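Ticket 2000 – Play table, kitchen set: top will not sit level, items roll off
Site: Kerton family room
Opened by: Margaux Hervieu
Assigned to: Loïc Collet
Priority: Low
Status: Pending parts

Margaux Hervieu
The white play table has a slope. Round items from the kitchen set end up on the floor several times a day. The ball is the worst, then the cups if they get knocked over. Plates stay put. The table was moved in February when the floor was redone and I think it started then. I have tried folded cardboard under one leg, which lasted a morning.

Loïc Collet
Please confirm:
1. Which way do items roll?
2. Are all the leg bolts present and tight?
3. Is anything missing from the holes in the top?

Margaux Hervieu
1. Toward the window corner.
2. All present. One turned by hand, the leg nearest the door.
3. I don't know what is supposed to be in the holes. They have been open as long as I have worked here.

Loïc Collet
The holes are for the old Feltik accessory rail and have no effect on level. Plastic caps can be ordered if crumbs are getting in. Tightened the loose bolt on site and put a level on the top. Still low at the window corner. Removed the cardboard.

The foot on that leg is a screw type and is seized. Penetrating oil applied, left overnight, no movement. Did not force it, as the insert in the leg is only pressed in.

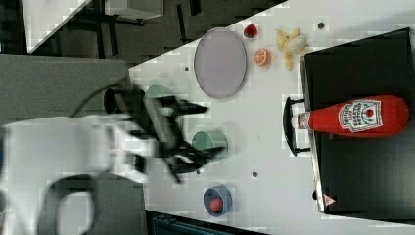 Interim measure until the foot is replaced: keep the red ball in the small blue bowl when it is not in use, and stand the green cups upright. The oval plate is fine anywhere. The toy banana and the orange half can stay out – the orange should go cut face up so it does not slide.

Brenda Yáñez
Can we use the Zono feet from the storeroom? There is a bag of 40.

Loïc Collet
No. Checked one against the leg and the thread is too fine. The Mendes ones fit. Requested 2, one for the window corner and one spare. The seized foot will have to be drilled out, so the table will be out of service for an afternoon.

Benoît Marty
Parts request approved. Please do the drilling in the workshop and vacuum the leg before it goes back. Last time there were filings in the rug.

Margaux Hervieu
Bowl rule is working when people remember it. One cup still went over the side before lunch. Can the caps be added to the same order?

Loïc Collet
Caps added. Drilling will be scheduled when the feet arrive. Zeyu Jia will help carry – the top does not detach from the frame without removing the legs, and I would like to leave the other inserts alone.

Last updated: June 23, 2024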